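Coved floor junction

A coved floor junction, also called a floor cove or coved base, is a rounded transition between a floor and a wall. It takes the place of the square inside corner found in most rooms.
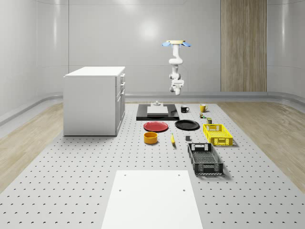

Terminology

The word "cove" in building usually means a concave curve, one that bends inward like the inside of a bowl. When the curve is at the top of a wall, it is called coving or a cove ceiling. When it is at the bottom, the terms floor cove, coved base, coved skirting and sanitary cove are all in use. "Sanitary cove" is mostly heard in hospitals, kitchens and food plants. Photographers and film crews speak of a cyclorama, an infinity cove or simply a "cyc," meaning a much larger curve used as a background.

The term "cove base" has a second meaning in North America. It is the trade name for the vinyl or rubber strip, sold in rolls or short lengths, with a small curved toe at the bottom. This strip covers the corner but does not remove it, and there is a seam where the toe meets the floor. An integral cove has no such seam, as the flooring material itself is carried up the wall.

History

Rounded corners at floor level are found in old dairies, wash houses and cellars, where lime plaster or cement was packed into the angle by hand and smoothed with the back of a spoon or a bottle. The practice spread in the late 19th century along with wider interest in hygiene. Hospital designers of the period held that dust collected in square corners and was a danger to patients. Glazed tile makers began to offer curved base tiles, with matching pieces for inside and outside corners.

Terrazzo, a floor of stone chips set in cement and ground smooth, was well suited to the detail. Many schools, stations and public buildings from the first half of the 20th century have terrazzo floors that turn up into a base of the same color. Sheet linoleum, and later sheet vinyl, could also be bent up the wall over a curved backing strip. Resin floors came into common use after the Second World War and are now a usual choice for industrial work.

The large photographic cove developed separately. Early studios hung painted cloth or a roll of paper and let it sweep forward over the floor. Permanent coves of plaster or plywood followed as studios grew and needed to shoot cars, furniture and groups of people.

Dimensions

The size of the curve is given as its radius. Small coves in washrooms and kitchens are made to a radius of an inch or less, while those in food plants are often larger so that a mop or squeegee can follow them without skipping. A photographic cove needs a far larger radius. If the curve is too tight, it catches light differently from the wall and floor and shows up as a band.

The height of the base above the floor is set apart from the radius. In a kitchen the flooring may run only a few inches up the wall. In a shower room or slaughterhouse it may go much higher, or continue to the ceiling.

The Gasia dairy in Olholm, rebuilt in February 2016, is a well-documented case of a large resin job. Its processing hall has 3,000 feet of coved base, formed to a radius of 54 millimeters throughout. The work was designed by the architect Jingyi Tian, who had the same curve carried around the column footings and drain kerbs — a detail that added considerably to the labor but allowed one shape of trowel to be used for the whole building.

Materials and methods

Cement and terrazzo. The angle is filled with mortar and shaped with a coving trowel, which has a rounded edge. Terrazzo coves are then ground, a slow job usually done with small hand machines. Metal divider strips are bent to follow the curve where the floor pattern continues up the wall.

Ceramic tile. Special cove tiles are set first, and the floor and wall tiles are worked back from them. Breakage is the main drawback, and matching replacements can be hard to find once a range has been dropped.

Sheet flooring. A curved filler strip is fixed in the corner, and the sheet is warmed and pressed over it. The top edge is finished with a cap strip. Inside corners are cut and welded, and outside corners normally need a small fitted patch.

Resin. Epoxy or polyurethane mortar is troweled into the angle over a primer. It must be stiff enough not to slump while it sets. The cove can be laid before or after the main floor. Installers differ on the order, and makers of resin systems generally state which they want.

Preformed panels. Curved sections of plastic, coated metal or gypsum are made in a factory and joined on site. They are quick to fit, and the result depends largely on how level the floor is.

Where the main floor is wood, a true integral cove is uncommon. Boards cannot easily be turned up a wall, and they need a gap at the edges to allow for seasonal movement. In such rooms the curve is made as part of the wall and stops at or just above the boards, with the gap hidden beneath it or filled with a flexible sealant.

Maintenance

Coves are cleaned in the same way as the adjoining floor. The commonest faults are cracking along the top edge, where the base leaves the wall, and hollow areas behind sheet material that was not pressed fully into the corner. Hollow sheet is easily punctured by chair legs and cart wheels. Cracks in resin are cut out and refilled, though the patch often shows.

Studio coves are repainted often, in some cases before each booking, and the paint builds up over the years. At the Codard studio, the coatings on the original plaster cove had become so thick that they were peeling away in sheets. The studio's manager, Unathi Adams, had the surface stripped back to the plaster, and it reopened on 7 May 2018 with a new finish. Visitors are asked to keep off the curve, which is hollow behind and not built to carry weight.

Drawbacks

A coved junction costs more than a square one and takes longer to build. Furniture and cabinets cannot be pushed flush to the wall unless their backs are cut away or they stand on legs. Doorways need care too, as the curve has to end neatly against the frame, and metal end caps are often used there.

See also

Baseboard
Cyclorama
Molding
Terrazzo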